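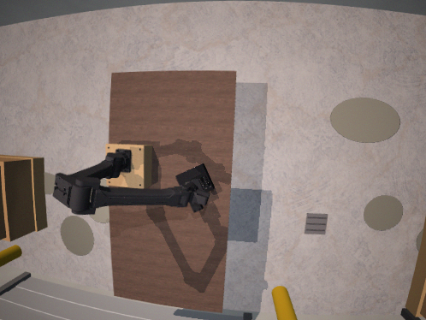

Robot arm on a wooden tabletop, from above

Green cast in cold water photos, and the reds fall apart when I fix it

Brunello Mancuso
Posted in Underwater Photography > Editing and Color

I have been shooting at the old pier in Sedcombe since September, mostly small stuff: nudibranchs, anemones, the odd scorpionfish. Depth is between 5 and 12 meters. The water is green and visibility is usually poor. I use a compact camera in a Tesfamariam housing with one strobe on a short arm.

The close-ups are fine. Anything the strobe reaches has good color. The trouble is with wider shots, like the pier legs with plumose anemones on them. The front of the picture looks normal and everything behind it is pea soup. If I warm up the white balance until the background stops being green, the anemones in front turn orange and then pink, and the dark parts fill up with red speckles. If I leave it alone the whole thing looks like it was taken through a bottle.

I edit in Hemia and I shoot JPEG because the camera gets very slow otherwise. I have 257 pictures from the pier that I would like to do something with, and the dive club at Peltesmont wants a few for the wall of the air room. They are printing them fairly large.

Am I doing something wrong in the editing, or do I have to reshoot? Also, would a red filter help? A man at the shop said yes, but he was selling one.

Abdelghani Tazi

Part of this is editing and part of it isn't.

The light on your anemones came from the strobe and traveled maybe half a meter each way. The light on the background came down from the surface through all that green water. Those are two different light sources, and one white balance number can't be right for both. When you push the temperature for the background, you push it for the foreground too, and the foreground was already correct. That is your orange.

The red speckles are a separate problem. Red light is mostly gone by the time you get down to 12 meters in water like that. When you warm the picture up hard, the program multiplies whatever tiny amount of red it finds in the shadows, and a lot of what it finds is noise. JPEG makes it worse because the camera has already thrown away much of the shadow detail. I would put up with the slow camera and shoot raw. On a wide subject like a pier leg you aren't in a hurry anyway.

For the pictures you already have, set the white balance for the foreground and leave it there. Use the eyedropper on something gray close to the strobe, such as a bit of bare concrete or a shell that isn't too bright. Ignore the background while you do this.

Then work on the background by itself. Hemia has a brush mask and a depth mask. The depth mask guesses from contrast and it guesses badly in murky water, so I paint it by hand with a large soft brush. Inside the mask, move the tint

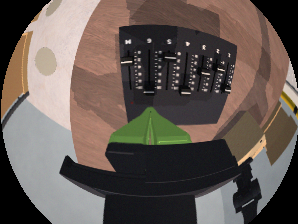

a little toward magenta and bring the exposure down by a third of a stop or so. Don't try to get it blue. Green water is green, and a darker, calmer green behind well-lit anemones looks good on a wall. Most of what bothers people is that the green is too bright, and bringing it down fixes more than changing the color does.

If the green is still too strong after that, go to the color mixer tab and take some saturation out of green and a bit less out of yellow. Watch the anemones while you do it. The pale ones pick up yellow from the water and they go gray quickly.
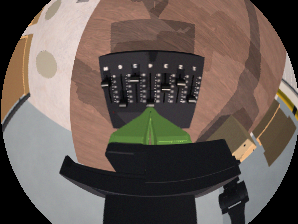
Getting the mixer right takes some patience the first few times. Every color band has its own control and they overlap, so green drags some of the aqua with it, and yellow pulls on the orange. People try to keep the settings in a smooth curve because it looks tidier on the screen. You don't need to. Compare the black fader panel in the picture, where seven knobs sit at different heights in their slots and make an uneven, stepped line. Your mixer can end up looking just as ragged and the photo will be fine. Judge by the photo at full size, then look away for a minute and check again, since your eyes get used to green very fast.

On the filter: no, not with a strobe. A red filter over the lens also filters the strobe light, so you are back to an orange foreground. Filters are for natural light, fairly shallow, with the sun out. What you could try is a light warming gel on the strobe itself, with the camera white balanced to match. It pushes the background the other way, toward blue. Start with a weak one.

For the large prints, do one test print before you send the lot. Screens are brighter than paper and dark green backgrounds can go nearly black.

kelpline

Just convert them to black and white. I did that with all my harbor pictures and it saved hours. Anemones look great that way.

Brunello Mancuso

Thanks both. I tried the hand-painted mask on one of the pier leg shots on Sunday and it is much better. The speckles are still there in the deep shadows but I had been brightening those for no reason, so I left them dark.

I have thrown out the blurry ones and I am down to 118. I will switch to raw for the next dive. Two or three of the really murky ones may go black and white after all. The filter is staying in the shop.

Abdelghani Tazi

Good. Bring a bigger memory card if you are going raw, and check the battery between dives. Mine drains faster that way, especially in the cold.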